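Chapter 6
Selling at a Trade Fair: Costs, Stands and Orders

By the end of this chapter you should be able to work out what a stand costs a small exporter, tell a lead from an order, and say why the follow-up matters more than the opening day.

Start with a case. Varnier, a maker of bottled sauces, takes a stand at the Jeltovano fair in November. Small stand, back row. Two staff, one table, plenty of leaflets. Doors open at 10, and the stand gets 549 visitors before the fair closes. Sounds good. But most of them want a free taste and nothing else. Only 24 leave a business card. Those are the leads. Keep the two numbers apart, students mix them up every year.

Across the aisle, Coelho. Same size of firm, sells jams. Fewer visitors, but the buyers were written to beforehand and given a time to call. Price list ready, in two currencies, with shipping terms. Samples already boxed up.

Which firm did better? Can't say yet. Depends what gets signed later, and on what terms. We come back to both in section 6.4.

Some words you will need. Stand fee: what the organiser charges for the floor space. Build cost: walls, lights, signs, carpet. Lead: a person or firm who might buy. Export order: a firm promise to buy, in writing, from abroad. A handshake is not an order. Nor is a nice email.
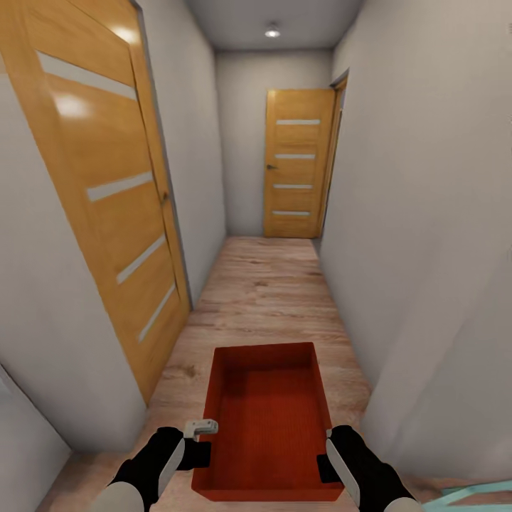
Then there is the minimum order. Tradier, a wholesaler, won't look at anything under 1000 cases. Varnier can't make that many in a season. So a keen buyer and a good product, and still no sale. Capacity has to be checked before the stand is booked, not after. Obvious, but it gets missed alot.

Section 6.1 deals with fees and build costs. 6.2 is pricing for export, the longest part, so leave time for it. 6.3 covers leads and how to sort them, and has teh worksheet you will need for the Varnier and Coelho accounts in 6.4. Have a calculator to hand. Read the terms above once more before going on.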